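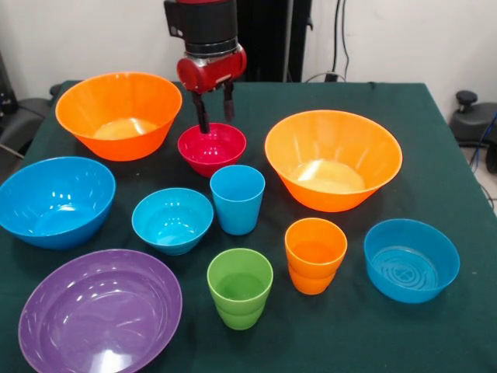 Senyo Frimpong has always maintained that the word "incident" is too grand for it, and that a thing which hurt no one and broke only tableware should be called a nuisance. The name stuck anyway.

The **Treltcombe nesting fault** was a recurring failure in Yakubu, a bowl-sorting program written at Imden for single-arm robots. It was first logged one March at the Treltcombe workshop. Asked to pick up one bowl from a stack, the arm would close its fingers on two, report a success, and carry on with great confidence.

## Cause

Yakubu judged a grip by how far the fingers had closed. Two thin plastic rims pressed together fell within the range allowed for one thick rim. In a run of 400 picks, 138 were recorded as perfect and later found to be doubles.
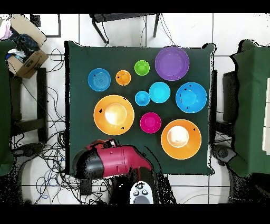
A second flaw made matters worse. Having lost track of the extra bowl, the program went looking for it, pressing the fingers down on the spot where it ought to have been. The force limit, which should have stopped this, had been switched off for a demonstration and forgotten for nearly 9 weeks.

## Fix

Lesia Symonenko added a weight check after each lift and made the force limit impossible to disable from the menu. The Plellthorpe site declined the update, citing a lack of problems, and installed it the following month.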